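Home Browse topics Unanswered Ask something Sign in

Going back to a phone with proper buttons – will I regret it?

Feltulow
Posted 14th August

I have reached the age where I want to press a thing and feel it go down. My present phone is a sheet of glass and I type on it like a man swatting ants. Last night I told my sister I would be bringing "two lovely widows" to her barbecue. I meant windows. She has a greenhouse on the go.

So I'm thinking of getting an old-style handset with a real keyboard, second-hand, and keeping it for texts, calls and the odd email. I don't want games. I don't want to watch anything on it. I would quite like a map but could be talked out of it.

What I need to know before I part with any money:

Will it still make calls? I've read that the older networks are being switched off and that some of these will turn into paperweights.
Can I get at my bank? The bank is very keen that I should have its app and goes quiet when I ask what happens if I don't.
Do you get used to the tiny keys again? I had one of these for years and was quick on it, but my thumbs have since been through a lot, mostly gardening.

A handset with a real keyboard, and a room with a telly in it:

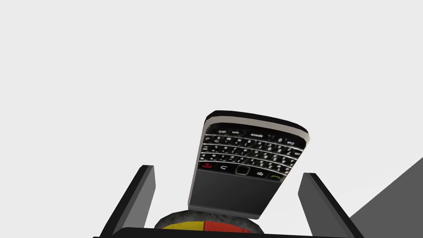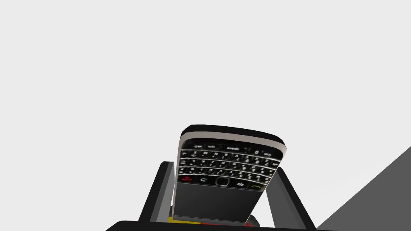
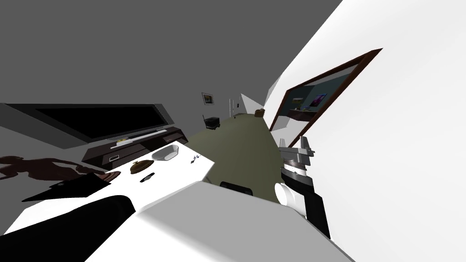
Keyboard in the first two, telly and table in the third.

My budget is £200 at the outside, and I'd be happier if it was a good deal less. Thanks in advance, and please don't tell me to turn autocorrect off. I did. It got worse.

Rakiya Eze

I did this two years ago and I'm still doing it, so you can have the benefit of my mistakes.

Calls first. Don't go by the look of the phone or by what the seller says, go by the exact model number. Ring your network, read it out to them and ask whether that model can make calls over 4G on their network. They may say "it's a 4G phone so it'll be fine". Ask again. Plenty of older handsets use 4G for the internet and drop down to something older for the actual talking, and once that older something has gone you have a very small typewriter. Ask about emergency calls while you've got them on the line.

Banking is where I came unstuck. My bank's app wouldn't go anywhere near mine. Some banks will send a code by text or post you a little card reader, so ask yours, and ask before you get rid of the glass one. I ended up keeping my old phone in the kitchen drawer with the takeaway menus. It comes out when I have to prove who I am and then it goes back in. Not very pure of me, but the rent gets paid.

The keys come back to you. I had a bad first week and after that I could type without looking, which I've never managed on a touchscreen. What doesn't come back is the battery. Anything of that age will have a tired one, so look for a model where you can take the back off and swap it yourself, and check you can still buy the battery before you buy the phone. I paid £127 for mine and then had to get a new battery on top, having spent several days walking from socket to socket like a hoover.

Also, group chats. Your family will carry on without you. I count this as a plus but opinions differ in my house.

Rundwood

just turn autocorrect off

Odukoya

Rakiya has covered most of it. Two things to add.

Old email programs often can't log in to modern email accounts any more, even when the password is right. The phone will say the password is wrong, you'll change it, it'll say that one's wrong too, and by teatime you're locked out of everything you own. Look up whether your email provider still works with that model before you start.

And go easy on anything that needs keeping private. If the phone stopped getting security updates years ago then nobody is mending the holes. Texts to your sister are one thing. I wouldn't shop on it.

If it's mainly the typing that's driving you mad, you could try a small Bluetooth keyboard with the phone you've got. You do look a bit of a wally on the bus. But it's cheap, and she'd get her windows.

Feltulow

Rang the network. Forty minutes of pan pipes and they're "looking into it". Rakiya, I've cleared a space in the kitchen drawer just in case. Rundwood, thank you for reading to the end.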